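Torier 뉴스레터
현장 소식 | 읽는 시간 7분

책상 정리 시연 수집, 둘째 주에 들어갔습니다

2018년 8월 12일 일요일

지난 호에서 예고한 대로 책상 정리 과제의 시연 수집을 시작했습니다. 과제 자체는 단순합니다. 어질러진 책상에서 물건을 하나씩 집어 투명한 플라스틱 수납함에 넣거나, 정해진 자리로 옮겨 놓습니다. 사람이 손잡이 달린 그리퍼를 들고 직접 이 동작을 하고, 그 기록을 나중에 로봇 팔의 학습에 씁니다. 첫 주에는 장비 점검과 연습에 시간을 거의 다 썼고, 본 수집은 이번 주부터입니다.

이번 과제의 총괄은 Kadri Ots가 맡고 있습니다. 시연자 교육과 기록 검수는 Wulan Sumampouw가 담당합니다. 두 사람 모두 봄에 진행한 Okeke 과제(선반에서 상자 꺼내기)에 참여했기 때문에 절차는 그때 것을 대부분 그대로 가져왔습니다. 달라진 점은 물건의 종류입니다. Okeke 때는 모양이 비슷한 상자만 다뤘는데, 이번에는 펜, 테이프, 병, 파우치, 머리끈, 인형까지 섞여 있습니다. 단단한 것과 말랑한 것, 굴러가는 것과 눌리는 것을 한 책상에 같이 올려 두고 작업합니다.

펜은 생각보다 까다로운 물건이었습니다. 가늘고 길어서 집는 위치가 조금만 어긋나도 손가락 사이에서 돌아갑니다. 연습 기간에는 끝 쪽을 잡는 시연자가 많았고, 들어 올리는 순간 펜이 기울어 수납함 테두리에 걸리는 일이 잦았습니다. 지금은 고무 그립이 있는 부분을 두 손가락 패드 사이에 두고 집는 것으로 통일했습니다.
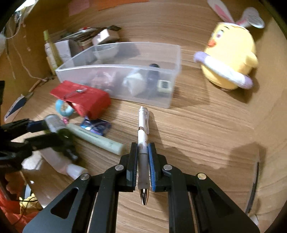
집는 힘도 정해 두었습니다. 손잡이를 끝까지 꽉 쥐면 확실히 잡히기는 하지만, 그렇게 모은 기록으로 학습시키면 로봇이 말랑한 물건까지 같은 식으로 누르게 됩니다. 시연자에게는 물건이 미끄러지지 않을 만큼만 쥐고, 든 다음에는 힘을 바꾸지 말라고 안내합니다. 이 부분은 말로 설명해도 잘 전달되지 않아서 Wulan이 옆에서 한 번 보여 주고 바로 따라 하게 하는 방식으로 바꿨습니다.

속도에 대한 문의도 있었습니다. 평소 손으로 정리하는 속도보다 느리게 하셔야 합니다. 다만 너무 느려서 중간에 멈추는 구간이 길어지면 그 기록은 쓰기 어렵습니다. 접근, 집기, 이동, 놓기가 끊기지 않고 이어지면 됩니다. 한 번의 시연은 90초 안에 끝내는 것을 기준으로 하고, 넘기면 그 회차는 버리고 처음부터 다시 합니다. 버린 회차도 목록에는 남겨 주십시오. 어떤 물건에서 시간이 걸리는지 Kadri가 따로 모아 보고 있습니다.

원격 조종으로 하지 않고 손에 들고 하는 이유를 물어보신 분이 계십니다. 작년 Lateo 과제에서는 원격 조종을 썼습니다. 조종기로 팔을 움직이면 로봇이 실제로 갈 수 있는 자세만 기록되니 그 점은 편합니다. 대신 조종에 익숙해지는 데 오래 걸리고, 익숙해진 뒤에도 작은 물건 앞에서는 손이 자주 멈춥니다. 손에 드는 그리퍼는 처음 온 사람도 오전 교육만 받으면 오후에 기록을 남길 수 있습니다. 물론 사람 팔은 로봇 팔보다 자유로워서 로봇이 따라 할 수 없는 각도가 나오기도 합니다. 검수에서 걸러 내지만, 시연할 때부터 손목을 심하게 꺾지 않는 것이 좋습니다.

이번 주 연습 회차에서 Wulan이 가장 많이 적은 지적은 손가락을 여는 시점이었습니다. 물건 바로 앞까지 가서야 손가락을 벌리면 옆에 있는 것을 건드립니다. 물건이 빽빽한 책상에서는 특히 그렇습니다. 접근을 시작하기 전에 충분히 벌리고, 벌린 상태로 내려가서, 물건이 두 손가락 사이에 들어온 다음에 닫습니다. 원통형 물건은 누운 방향을 먼저 보고 손목을 맞춘 뒤 내려갑니다. 방향을 맞추지 않고 집으면 닫는 도중에 물건이 돌면서 밀려납니다.
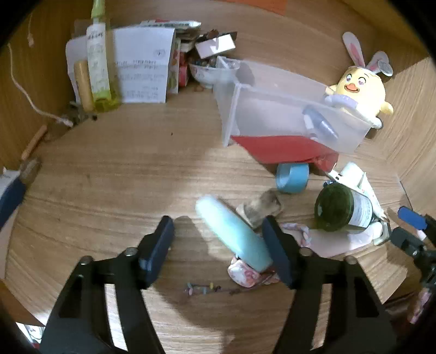

놓는 동작도 마찬가지입니다. 수납함 위에서 떨어뜨리지 말고 바닥이나 다른 물건에 닿은 것을 확인한 다음 손가락을 엽니다. 연 뒤에는 바로 옆으로 빼지 말고 위로 먼저 올라옵니다. 옆으로 빼다가 방금 놓은 물건을 쓰러뜨린 회차가 연습 때 여러 번 나왔습니다.

배치에 관해서도 정리해 둡니다. 회차마다 물건의 위치와 방향을 바꿉니다. 같은 자리에 같은 방향으로 두면 로봇이 물건이 아니라 자리를 외웁니다. 병은 세워 둘 때도 있고 눕혀 둘 때도 있어야 하고, 천으로 된 것은 매번 다르게 구겨 두십시오. 물건끼리 일부 겹쳐도 괜찮습니다. 수납함도 항상 같은 곳에 둘 필요는 없지만 시연 도중에는 옮기지 않습니다. 책상 뒤쪽에 쌓인 종이와 상자는 배경이므로 따로 치우지 않아도 됩니다.

머리끈처럼 작고 엉키는 물건은 당분간 과제에서 빼기로 했습니다. 책상 위에는 그대로 두되 집지는 않습니다. 한 개만 집으려고 해도 여러 개가 같이 딸려 오는 경우가 많고, 그럴 때 어떻게 할지 기준을 아직 정하지 못했습니다. 기준이 정해지면 다음 호에 싣겠습니다.

장비 쪽 소식입니다. 그리퍼 손가락의 패드는 닳으면 펜이나 튜브 같은 매끈한 물건에서 먼저 표가 납니다. 평소처럼 쥐었는데 물건이 흘러내리면 힘을 더 주지 말고 패드부터 확인해 주십시오. 교체용은 장비 선반 아래 칸에 있습니다. 나사가 풀려 손가락이 흔들리는 경우도 있으니 하루 작업을 시작하기 전에 한 번씩 조여 주시면 됩니다. 드라이버는 쓰고 나서 제자리에 놓아 주십시오. 지난주에만 두 번 없어졌습니다.

기록 업로드는 Vustex 폴더로 통일했습니다. 예전 폴더에 올리신 것은 이번 주 안에 옮기겠습니다. 이름은 과제명, 시연자 약자, 회차 순으로 적고 띄어쓰기는 넣지 않습니다. 작업을 마친 날 바로 올려 주시는 것이 검수에 가장 도움이 됩니다. 며칠 치를 한꺼번에 올리면 잘못된 습관이 있어도 늦게 발견하게 됩니다.

지금까지 검수를 통과한 비율은 대략 70퍼센트입니다. 탈락 사유는 시간 초과와 배경 물건을 건드린 경우가 대부분입니다. 물건을 떨어뜨린 회차는 탈락으로 치지 않습니다. 떨어뜨린 뒤 다시 집어서 마무리했다면 그대로 올려 주십시오. 로봇도 떨어뜨릴 수 있으므로 다시 집는 동작이 기록에 들어 있는 편이 낫습니다.

8월 하순에는 모은 기록으로 첫 학습을 돌리고, 로봇 팔로 같은 책상에서 시험해 볼 계획입니다. 시험은 물건 종류를 줄여서 펜, 테이프, 파우치부터 합니다. 참관을 원하시는 분은 Kadri에게 미리 알려 주십시오. 공간이 좁아 한 번에 많은 분이 들어오시기는 어렵습니다.

시연자도 계속 받고 있습니다. 경험은 필요 없고, 왼손잡이인 분이 부족합니다. 교육은 오전에 진행하며 20분 정도의 설명 뒤에 바로 실습으로 넘어갑니다. 신청은 이 메일에 회신하시면 됩니다.

최근 소식
- Okeke 과제를 마치며: 상자 꺼내기 기록 정리
- 원격 조종 시연에서 배운 것들, Lateo 과제 돌아보기
- 그리퍼 패드 교체 방법
- Vustex 폴더 이름 규칙 안내
- 시연자 교육 일정 변경

이 뉴스레터는 수신에 동의하신 분께 발송됩니다. 더 이상 받지 않으시려면 수신 거부를 눌러 주십시오.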